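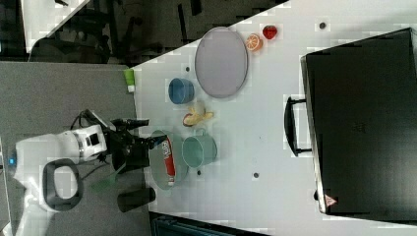
*Page last changed: February, after corrections from the Sotbridge side*

## Minutes: open day review, Stitisthorpe hall

Present: four from the Stitisthorpe group, two from Sotbridge, one from Moroz. Apologies had been received from Borkard.

**1. Last minutes**

Agreed with one change. The hire charge for the hall was 306 pounds, not 360.

**2. The demonstration**

Moroz ran the arm on the white table with the bowls, the cup, the large grey plate and the toy food. The gripper worked over the shallow bowl for most of the morning slot. Visitors were asked to say which item should go next, and the banana and the strawberry were the usual choices. The red and white packet was harder for it, and the Moroz member said long, narrow items need more practice runs.

We counted 82 people through the door, against 60 chairs. Several stood at the back and could not see the table. Sotbridge offered a screen for next time. Accepted.

The talk overran by 20 minutes and the second group went in late. It was agreed to start the talk at 10.15 and to take questions at the table afterwards.

**3. Questions from visitors**

Most were about cost and about whether the arm can be used in a kitchen. Moroz will write a short answer to each for the Stitisthorpe noticeboard. One visitor asked how many practice runs had been done before the day. The answer given was 3,666, and Moroz confirmed this at the meeting.

A school in Sotbridge has asked for a visit of its own. No date yet. Class size would have to be kept down so that everyone gets near the table.

**4. Safety**

No accidents. It was felt that small children got too close to the arm. A rope or tape line to be put down, one metre from the table edge on all sides. Borkard to be asked whether their barrier posts are free.

**5. Money**

Hall and tea paid. The printing bill from Borkard has not come in. Carried over.

**6. Any other business**

The side door sticks and should be reported to the hall.

Meeting closed at 8.40 pm. Next meeting at Sotbridge, same time.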